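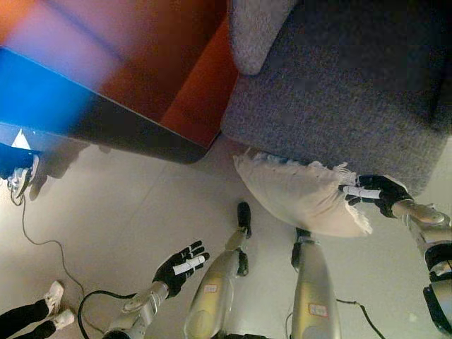 Figure 1. Cushion task, lounge area: right hand holding a fringed cushion by the corner, near the base of the sofa.

Progress report, second period
Humanoid handling in room reset work, Dunari guest apartments
Prepared by Akua Ofori for Rainer Brinkmann, Skanus
2018-02-21

1. Status

The work is on plan for picking up and on plan for staff training. It is behind plan for placing. The grant conditions ask us to report on the machine and on the effect on the housekeeping team in the same document, so both are covered below.

The task set was fixed in September and has 6 items: cushions, folded throws, towels, remote controls, empty bottles and waste paper. Cushions were taken first. They are light and hard to damage, and the team lifts them from the floor many times in a shift.

2. Cushion handling

We have now logged 2,000 cushion attempts. An attempt starts when the operator gives the go signal and ends when the cushion is on the seat or the operator stops the run. The log records the type of cushion, the hand used, where the cushion lay and the reason for any stop.

Fringed cushions are harder than plain ones. Tassels slide between the fingers, and a grip that closes on tassels alone will not carry the weight. The current routine looks for the corner and closes the thumb against the other fingers on the fabric. Stops on fringed covers have dropped since the change, but they are still the largest group in the log.

Placing is the weak part. The cushion often lands flat on the seat and has to be stood up by hand. Volker Rothe has rewritten the release step twice. The second version is in use and will be kept until the end of the next period so that the figures can be compared.

Cushions lying close to the feet remain a problem. The machine has to bend forward and reach past its own legs, and the balance controller slows the arm. We have not tried to speed this up.

3. Cables and floor space

Cable routing took more time than budgeted. The rule now is that cables are laid before the run and are not moved while the arms are powered. Staff who stand inside the working area wear closed shoes and stay where the operator has a clear view of them. One run was stopped when a housekeeping cart was pushed into the area from the corridor. The door is now kept shut during runs.

4. Effect on the housekeeping team

Esi Sowah, who leads the day shift, keeps the staff notes. Three points recur in them.

The bending has gone down in the trial apartments, and the people assigned there notice it. The waiting has gone up. A person resets a sofa in less time than the machine needs for one cushion, and standing by while it works is described in the notes as tiring in a different way. Two staff asked to be rotated out of the trial and were.

The work itself has shifted toward checking. A trial apartment now needs someone to confirm that the floor is clear, watch the run and correct the placing. None of this was in the job description. Dunari has agreed to a written addition to it, and to pay the operator allowance for every hour spent on trial work, including waiting.

Marthinus Maluleke ran the operator course. All day shift staff on the trial can start and stop a run and fill in the log. The night shift has not been trained. No shift hours have been cut as a result of the trial, and the agreement that none will be cut stands until the final report.

5. Spending

Hand repairs are over budget. The gloves wear at the fingertips, and Flelance now supplies them in larger lots at a lower unit price. The overrun of 600 euros is covered by the unspent travel line. We ask for your written approval of the transfer.

6. Next period

Placing on the seat, with 600 further attempts on fringed covers.
Start of work on folded throws.
Operator course for the night shift.
Second round of staff interviews, held by Hoekstra without managers present.

Bottles will not be started before the throws have been reviewed. The updated log and the staff notes, with names removed, will be sent separately.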